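Sleep at Home pilot, Itville: interim report to the Urio fund
Prepared by Định Cao, project lead. Covers the period to the end of May.

We promised plain numbers, so I will start with the one I trust least. Of the 564 shift workers who signed up, most ticked "sleeping better" on the exit form. The form was handed to them by the same people who had given them free advice for 7 weeks. I would not put much weight on it.

The sleep diaries are a firmer source, and they are less cheerful. We have 100 complete ones. They show people going to bed earlier after a night shift, which the program asked them to do. They do not show people sleeping longer. Ananden, who supplied the advice booklet, read this as a promising start. I read it as more time spent lying in bed.
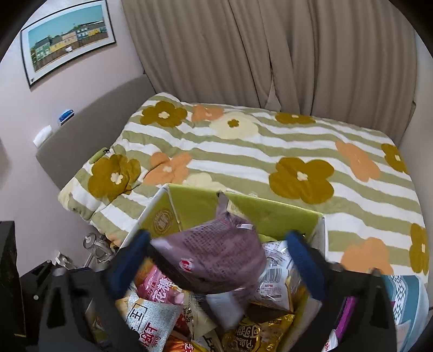
Advice on light and noise was the cheapest part of the work and drew the fewest complaints. Whether it did any good is hard to say. We changed bedtimes, meals and room advice all at once, against my objection at the Thursday planning call, and the effects can't be pulled apart now.

Food was the weak spot. The booklet says to avoid eating in the three hours before bed. Diary entries suggest few people followed this, and several wrote that a snack after work was the only part of the day they looked forward to. I don't think a second booklet will change that. 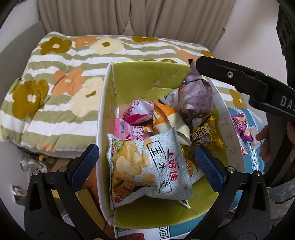
Snack packets in an open cardboard box.

Spending is within budget, apart from printing, where Paltavik charged us twice for the diary reprint. A refund has been requested and not yet received.

The plan calls for expansion to 9 more sites in the next phase. I can't support that on present results. I ask instead for approval to rerun the pilot in Itville with a comparison group and with diaries collected by someone outside the team. A revised budget is attached.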